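Fallov Help > Robotics > Manipulation and learning

Battery task: does holding out whole sessions make my success rate look worse than it is?

Asked by Inese Bite, Saturday, August 10, 2019

Two-arm setup, wrist cameras, a policy learned from demonstrations. The task is the battery compartment of a computer mouse. We have 3,923 demonstrations, of which 2,983 survived filtering. If I split them at random, the model predicts held-out actions beautifully. If I hold out entire sessions, the error roughly doubles and my mood follows. My advisor prefers the first number. Which one do I report?

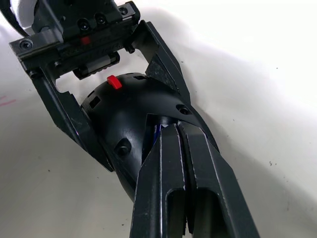 What does "session" mean in this split?
Everything recorded between one power-up of the arms and the next shutdown, usually a morning with one operator.

We have nine operators, if that matters. The camera mounts get bumped between sessions and I recalibrate when I remember to, so not since May.

3 answers

Aigars Paju
Report the session split. With a random split your test clips have near twins in the training set, same operator, same light, same slightly crooked camera. You are measuring how well the network remembers a Tuesday.

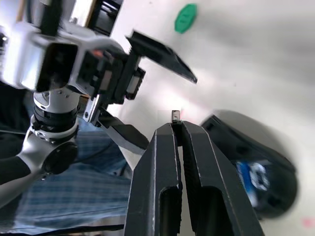

Then go one step further and hold out operators too. Nine is enough for leave-one-out if you can stand the training time. We did this at Bultby and found two operators carrying most of the gap – one of them was me. And please run real trials. Action error is a poor stand-in for success on anything with a tight fit, where a tiny offset at the fingertips ruins an otherwise lovely trajectory. We use 60 trials per condition and publish the interval with it, wide as it is.

yuan_j
just use more data

Jindel
Agree with Aigars on the split, less so on leave-one-out. If your operators trained each other they all do it the same way and you'll learn very little for a lot of electricity.

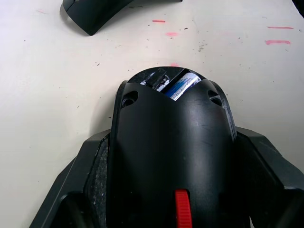
I'd spend the time on the filtering first. You threw out 940 demos and didn't say why. If the rule was "operator fumbled and had to try again", you've removed every example of recovering from a fumble, and your policy will fumble with great confidence and then stop. Put those back, rerun the session split, compare.

Comment from Inese Bite: That was the rule, yes. Putting them back tonight.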